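Club arm keeps bumping the toy next to the one it wants

wlong_altmont
Hi all, Wanting Long here from the Altmont robotics club. Our sorting project for the Flitilano meet is driving me nuts! The play food sits in a clear plastic tray, and the arm has to pick whatever the judge calls out. We're at 2,000 practice runs now and I still hold my breath every time.

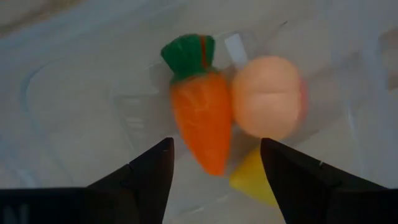 My gut says open the fingers less on the way down, but my teammates want to slow the whole arm instead. Thoughts?

gearsock
Slow it down. We did that in January and lost 3 seconds a pick, no big deal.

Han_bot
Disagree, 3 seconds a pick kills you on the clock. I'd turn the wrist so the fingers come in on the side with space.

gearsock
Sure, if there IS a side with space lol

wlong_altmont
Ooh, we never turn the wrist at all. Han_bot, do you pick the angle by hand or in code?

Han_bot
In code, but we only use 2 angles. I'll post it after practice tonight.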